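Polbridge Guarding Course: progress report to the Ilix Fund
22 September 2021
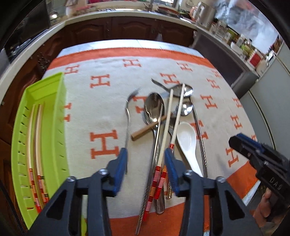
Where we are

The door supervision and close protection course is running, a sentence we had hoped to write in the spring. The first intake has finished its classroom block and moved on to restraint, search and report writing. Report writing is the least popular by some distance.

Money

Of the £2266 awarded, £718 is left. Most of the rest went on instructor fees and first aid certificates. The mats were second-hand and smell it.

What slipped

Fang, our radio supplier, delivered 2 handsets and a great many chargers. The rest are promised. The driving module has moved to December, the Plirer track having been double-booked with a kart league that got there first and is faster than us anyway.

Next

Licence applications go in once the identity checks are back. We would like to carry the £718 over to the driving module and would be glad of a yes by email.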